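In Defense of the White Table

2026-03-27

My sister-in-law thinks I lost my mind in January. That was when I gave up the old brown table, the one that had been with us for 18 years, and bought a plain white one from Trandwood. Matte top, rounded corners, nothing fancy. "You'll be wiping it all day," she said, and she wasn't wrong, but I've come around to thinking the wiping is the best thing about it.

The brown table never looked dirty. You could eat a whole sleeve of crackers over it and walk away feeling like a tidy person, and then you'd put your arm down to write a birthday card and come up with half a bakery stuck to your sleeve. I used to clean it on Saturdays or so, if company was coming, and I'd be kind of horrified at what came off on the rag (coffee, mostly, I hope). Dark furniture is polite. It keeps your secrets for you, and I had let it keep mine for years.

A white table tells on you right away. A few dark crumbs and your eye goes straight to them from across the room. 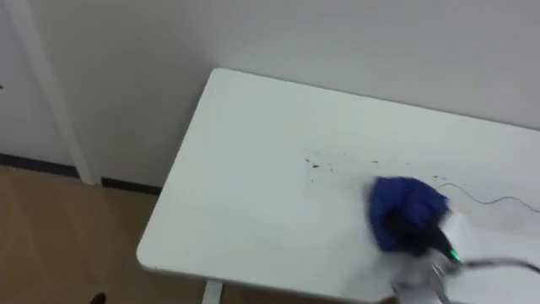

So you grab a cloth and deal with it, and it takes maybe 8 seconds. I've gotten pretty opinionated about cloths too, by the way. I tried the Fasetti ones everybody raves about and they just pushed the dirt around in a circle. The cheap ones from Kanel do a better job, and if you bunch them up in your hand they grab the little stuff nicely. Bring the crumbs toward the edge and catch them in your other palm. Please don't sweep them onto the floor! I live with a person who does this and considers the job done.

And no spray for crumbs. I know people who can't touch a table without giving it a good soaking first, and all they end up with is paste. Dry cloth first, damp one after if there's something sticky.

I'll admit white isn't perfect. Ballpoint pen is a nightmare, and our dog Lui has a way of resting his chin on the edge right after he's been digging. The thing cost nearly 200 dollars, too, and I could have kept the old one for free. But I clean up more now and I mind it less, a little swipe here and there while the kettle's going. My sister-in-law still has her walnut one, and last time we were over for dinner I ran my hand along it when she wasn't looking. I'm keeping mine.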